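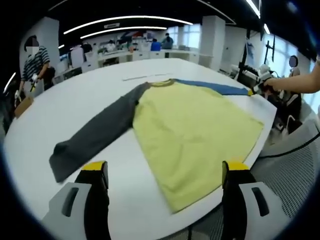 A long-sleeved raglan laid face-up with both sleeves out, hem toward the near side of the table.

Flattening and Folding Long-Sleeved Shirts: Tips from the Sterkach Folding Trials

Posted 10/15/19 in Laundry and Linens

The Sterkach trials compared ways of teaching a two-armed machine to fold shirts. People folded shirts with hand-held grippers, the motions were recorded, and the machine was trained on the recordings. The method report is mostly of interest to people who build such machines, but the section on failed folds applies to any laundry table. A gripper with two fingers can't smooth a wrinkle the way a palm can, so the preparation of the shirt decides most of the result.

The set used for training had 3808 recorded folds. A separate group of 40 shirts was held back for testing. With the shirt spread before the first fold, the machine finished 29 of the 40 to the standard size. When the same shirts were dropped on the table in a heap, it finished 4.

Spreading

Find the collar first. It is the stiffest part of most knit shirts and holds its shape when the rest has collapsed. Place it at the far side of the table and let the body fall toward you.

Pull the sleeves before the hem. Take each one by the cuff and draw it away from the body in the direction the seam already points. On a raglan the seam runs from the collar to the underarm, so the sleeve will lie at a slant. Do not force it square to the body. Forcing it lifts a ridge across the chest, and the ridge ends up inside the fold.

Check the cuffs. A bunched cuff adds several layers of cloth at one point and will show as a lump in the finished stack. Open it with two fingers and lay it down again.

Leave the hem for last. Small ripples along the hem are acceptable at this stage and come out when the bottom is brought up.

Where to grip

The report sorts failed folds by cause. The most common was a grip taken too far in from the edge. The fingers closed on both layers of the shirt plus a pleat of loose cloth, and the pleat traveled with the fold. Grip at the edge, with the layers even, and lift only high enough to clear the table.

The second most common cause was lifting both corners at different speeds. Hands do this too, usually when one is reaching across the body. Stand centered on the shirt and move both hands together.

Order of folds

1. Fold one sleeve straight across the chest.
2. Fold the other sleeve over it. If the cuff passes the opposite side seam, turn it down toward the hem.
3. Bring each side in to a line running down from the edge of the collar.
4. Fold the hem up to the middle, then fold again to the collar.
5. Press once with a flat hand from the center outward.

In the trials, sleeves were folded before sides in every recording. An earlier set from June mixed the two orders, and the trained machine would sometimes stop halfway between them with one sleeve in the air. A person is less easily confused, but keeping to one order does produce stacks of equal width.

Two-color shirts

Shirts with sleeves of a different color from the body were easier for the machine than solid ones. The report puts this down to the visible seam — the camera could tell where the sleeve ended. The same thing helps when teaching a child to fold. Start with a baseball-style shirt and move on to plain ones later. Plain black knits were the hardest in the test group and made up most of the 11 failures in the spread condition.

Table surface

A smooth, hard top lets the cloth slide while it is being spread. A towel or blanket underneath holds the cloth in place, which is useful for silky fabrics and a nuisance for cotton knits. The trials used a bare top throughout. Keep pins, clips and measuring tools well beyond the collar so that a fold does not land on them.

Limits of the results

Only knit shirts were tested. Button fronts, hoods and anything with a lining were left out. Sizes were adult only. The finished fold was judged by width and height against a template, so a shirt could pass with wrinkles on the inside.

See also: Storing Knits on Shallow Shelves; Removing Collar Stretch; Folding Fitted Sheets.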